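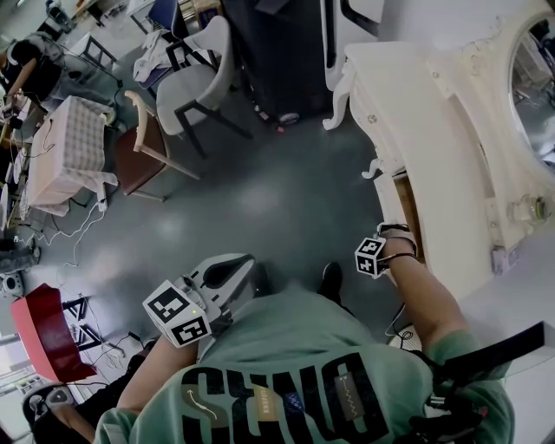
1/ Small-account newsletter stuff, a thread. I've been sending a weekly email to 556 people from my Nolholm flat and I've finally worked out what they click on. Long one, get a brew.

2/ Background for new folk: I write up creator deals. Who's being paid, who's being paid late, what a "gifted stay" means when you read the small print. Started in February with 114 subscribers, and a good chunk of those were people I used to work with at Caliritz.

3/ So the thing I got wrong first. I was putting the big platform news at the top every week. New button on Instagram! YouTube moved a menu! You'd all read it already by the time I hit send, and the clicks showed it.

4/ What did get clicked was the rate card section, every single week, even when I'd buried it under the job ads. Zinhle Mthembu told me this would happen, back when I was picking a name for the thing, and I ignored her. Sorry Zinhle.

5/ The most replied-to issue so far was the one where Mayu Nagano let me print her actual invoice to Prurnix. £400 for one reel and three stories, plus £600 on top for them to use it in ads for a month. My inbox went daft.

6/ Half the replies said she'd undercharged. The other half said they'd never once been paid for ad usage and didn't know you could ask. You can ask! Please ask!

7/ (Mayu says hi, and that she has since put the usage fee up.)

8/ Subject lines. I used to do puns. I love a pun. But "What Prurnix pays for a reel" beat every pun I've ever written, by miles, so the puns live in the second paragraph now where they can't hurt anyone.

9/ Send time — I tried 7am, lunch and 8pm. Lunch was dreadful. 8pm was best for opens, 7am was best for replies, and I like replies more, so 7am it is. Your lot may be different, mine are mostly doing this alongside a day job.

10/ Sponsors. I've had one, Ikeda, who do the caption templates. Kazue Aoki over there was lovely and let me write the ad in my own words. I said which bits of the templates I don't use and they ran it anyway. More of that please, brands.

11/ I've also turned one down, which I felt sick about for a whole evening. They wanted to see the issue before it went out. All of it, including the bit about late payers — and guess who was on the late payers list.

12/ Things I'm still bad at: alt text on my charts, remembering to clear out dead addresses, and keeping it under five minutes' reading. Miklós Pintér timed the last one at eleven. Thank you, Miklós.

13/ Next issue is about exclusivity clauses. Aileen Salazar has gone through hers line by line and found she'd agreed not to mention any other hot drink for six months. Any hot drink! She reviews cafés!

14/ If you've got a clause like that, send it over. DMs are open, names come off before anything gets printed, and I'll check the wording with you first. Sign-up link is in my bio.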